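Sonntag, gegen 22 Uhr

Wasserzähler abgelesen, dann den Rest des Nachmittags an der Haushaltsablage gesessen. Stand der Dinge: Der Ordner Panden (Heizungswartung) ist durchsortiert, der Ordner Nirulcombe (Versicherung) bis auf die Nachträge auch. Offen bleibt Flallden, also alles, was mit dem Pachtgarten zu tun hat. Dort liegen Rechnungen, Pläne und Saatgutlisten noch durcheinander.

Festlegung für die Heftung: Bis 10 Blatt wird geklammert, darüber gelocht und auf Heftstreifen gesetzt. Klammer oben links, parallel zur Blattkante. Schräg gesetzte Klammern reißen beim Umblättern früher aus, das zeigt der alte Bestand deutlich. 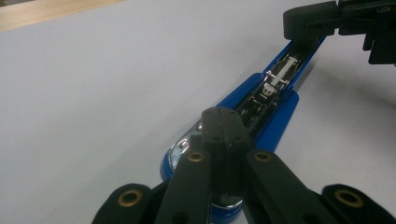 Palacios hält davon nichts und schrieb mir am Abend, Klammern hätten in einer Ablage über mehrere Jahre gar nichts verloren, sie rosteten im Keller fest und müssten vor jedem Scan einzeln gezogen werden. Lose Blätter in einer gefalteten Mappe seien in jeder Hinsicht vorzuziehen.

Der Einwand mit dem Scannen ist berechtigt. Beim Rost bin ich anderer Meinung - der Keller ist trocken, und die Klammern in den Unterlagen aus der alten Wohnung sind blank. Kompromiss: Was noch digitalisiert werden soll, bleibt ungeheftet in der Mappe. Was nur der Aufbewahrung dient, wird geklammert.

Umfang Flallden: etwa 180 Blatt, davon vermutlich die Hälfte entbehrlich. Kassenzettel auf Thermopapier sind teilweise nicht mehr lesbar. Die noch lesbaren werden kopiert, die Kopie kommt in die Ablage, das Original hinten dran.

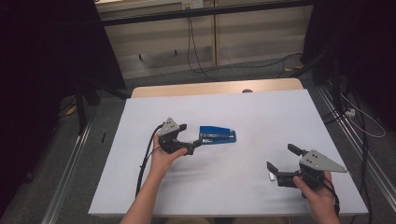
Für die Gliederung reichen drei Fächer: Pacht und Verein, Anschaffungen, Pläne. Die Saatgutlisten gehören nicht in die Ablage, sie kommen in das Gartenheft. Beschriftung mit Bleistift, bis sich die Einteilung bewährt hat.

Noch zu erledigen: Registerblätter kaufen, fehlende Pachtquittung vom Oktober suchen, zwei leere Ordner aus dem Keller holen. Rückenschilder erst danach.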